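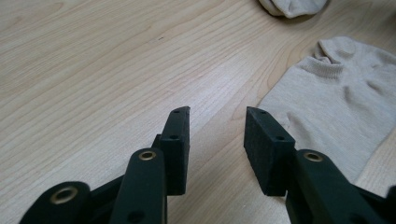
Light wood tabletop with a slightly glossy surface. A tiny dark speck sits near the upper middle of the wood.

Routine Care and Inspection of Light Wood Tabletops

Applies to: work tables, reading tables and meeting tables in the Bornska and Royer buildings
Prepared by: Baptiste Coste, Furnishings and Interiors
Last reviewed: May

Purpose

This page sets out the procedure for cleaning, inspecting and reporting on the light wood tabletops in shared rooms. It replaces the single-sheet instructions previously posted inside the supply cabinets. Staff who still have the older sheet should discard it, as it refers to a spray polish that is no longer supplied.

The procedure covers clear-finished wood only. Painted tables, stone counters and the linoleum desks on the Isside floor have their own pages.

Materials

Two soft lint-free cloths, one for washing and one for drying
A bucket or basin of lukewarm water
Mild dish soap, unscented where available
A plastic card with rounded corners
A desk lamp or flashlight
Low-tack masking tape
The room log

Mix the wash solution fresh each time, using 3 milliliters of soap to 1000 milliliters of water. A stronger mixture leaves a film that shows as gray smears on pale wood and has to be rinsed off in a second pass.

Do not use the following on any finished wood surface: ammonia-based glass cleaner, bleach, scouring powder, melamine sponges, steel wool, furniture oil or silicone polish. Melamine sponges deserve particular mention. They are often taken for an ordinary soft sponge, but they are a fine abrasive and will dull a glossy finish in a few strokes.

Step 1. Clear and dust the table

Move all items off the tabletop. Lift them; do not slide them. Monitor stands and lamp bases should be checked underneath for trapped grit before they are set down again.

Wipe the whole surface with a dry cloth, following the direction of the grain. On many tables the grain lines run straight for most of the length and then bend into arcs or waves. It is sufficient to follow the main direction. Fold the cloth to a clean face after each pass.

Step 2. Inspect under low light

Switch off the overhead lights if the room allows it. Hold the lamp or flashlight near one end of the table, low to the surface, and look along the wood toward the light. Scratches, rings and raised particles are far easier to see at this angle than from above.

Repeat from the other end. Light reflected in a glossy finish can make one area look paler than the rest, and this is frequently reported as fading. Move the lamp before recording any change of color. A reflection will move with it.

Darker streaks that follow the figure of the wood are a natural feature and are not to be treated or reported.

Step 3. Identify specks and small marks

A small dark spot on pale wood may be loose debris, something stuck to the finish, or a blemish in the wood itself. Establish which before cleaning.

Pass a clean, dry fingertip over the spot. If it moves, remove it with the dry cloth. If it stays in place and can be felt, treat it as stuck debris and continue to Step 4. If it cannot be felt at all, it is most likely beneath the finish. Leave it alone and note its position in the log, measured in millimeters from the two nearest edges. An entry such as "dark speck, 200 from window edge, 104 from left end" is enough for the next person to recognize the mark and pass over it.

Marks already in the log need no further action unless they have grown or changed color.

Step 4. Remove stuck debris

Dampen a corner of the washing cloth in the soap solution and wring it out. Lay it over the spot for one minute. Lift the cloth and push gently with the edge of the plastic card, held nearly flat and moved along the grain. Do not use a fingernail, a coin or a blade.

If the spot does not release, repeat once. After a second attempt, stop and report it. Continued rubbing in one place produces a shiny or cloudy patch that is more noticeable than the original speck, and correcting it usually means refinishing the entire top.

Adhesive left by labels or tape may be treated in the same manner. Tonik label remover is kept in the Royer supply room and may be issued on request to staff who have completed the surface care briefing. It must be tested first on the underside of the table.

Step 5. Wash

Wring the washing cloth until it no longer drips. Work from one end of the table to the other in long strokes along the grain, overlapping each stroke slightly. Do not pour or spray liquid directly onto the wood. Take special care at the edges and at any joint, where water can enter beneath the finish and cause the grain to swell.

Rinse the cloth in clean water, wring it out and go over the surface again.

Step 6. Dry and return items

Dry the table immediately with the second cloth. Wait ten minutes before returning paper, books or equipment. Anything with a rubber foot should be placed on a felt or cork mat, as some rubber compounds leave a dark stain in clear finishes after prolonged contact.

Frequency

Dusting: daily in reading rooms, otherwise as needed
Full procedure: every two weeks for shared work tables, monthly for meeting tables
Low-light inspection alone: before and after any room loan

Reporting damage

Report the following to Furnishings and Interiors before 4 p.m. so that the table can be taken out of use before the evening bookings: lifted or flaking finish, white rings that remain an hour after drying, splinters along an edge, burns of any size, and dents deep enough to catch a cloth.

Mark the damaged area with a short piece of low-tack tape placed beside it, never over it. Give the building, the room, the table number and a brief description. Table numbers are stamped on the underside at the end nearest the door. If the number cannot be read, write "number missing" and a replacement tag will be issued at the next inspection.

Touch-up pens and wax sticks are not to be used by room staff. Requests for color repair go through Baptiste Coste.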